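Zelberg is hiring a part-time bookkeeper for its Ruvton office. The job is 24 hours a week, spread over mornings, and the start date is in November. It is a permanent position.

We rent and repair floor sanders, tile saws and other equipment for small contractors. Most customers have an account with us and pay monthly. Some still pay by check, and a few pay cash at the counter. Our last bookkeeper moved out of state, and Rasa Navickas in the front office has been covering the invoices on top of her own work.

## What you would do

- Enter customer payments and match them to open invoices. We have 339 active accounts.
- Send statements at the end of each month and follow up on the late ones by phone or email.
- Check supplier bills against delivery slips before they are paid. Our largest supplier is Duan, and their slips come on paper.
- Reconcile the bank account and the petty cash box. The box holds $300 and gets counted at closing.
- Put together the sales tax figures for our outside accountant, who files the return.
- Help at the counter when both clerks are out. This happens mostly at lunch.

You would not run payroll. An outside service does that.

## What we are looking for

You should have at least 2 years of bookkeeping experience, in any kind of business. A degree is not required. You need to be comfortable with spreadsheets and with calling people who owe money. We use Lendeo for invoicing. If you haven't used it, we will train you during your first weeks.

Spanish is useful at the counter but is not a condition for the job.
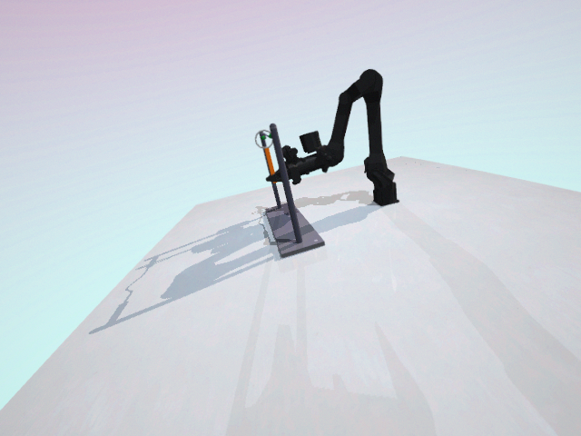
## Hours and pay

The office opens at 7:30 a.m. and you would work until 12:30 p.m. on most days, with one shorter day that we can agree on. The last two working days of the month usually run longer, and those extra hours are paid.

Pay is hourly and depends on experience. We will tell you the rate on the first phone call, before you come in. You get paid holidays, 6 paid sick days a year and a parking spot behind the building. There is no health plan for part-time staff at this time.

The work has to be done on site. The paper files are here and so is the cash box.

## How to apply

Send a resume and a short note to Tianyou Ye, office manager, or drop them off at the counter in an envelope with his name on it. Please include the names of two people you have worked for and the earliest date you could start. Do not send copies of your ID or bank details.

Interviews take place at the office and last up to an hour. Part of that time is a short exercise with sample invoices and a bank statement. We reply to every applicant, including those we don't interview.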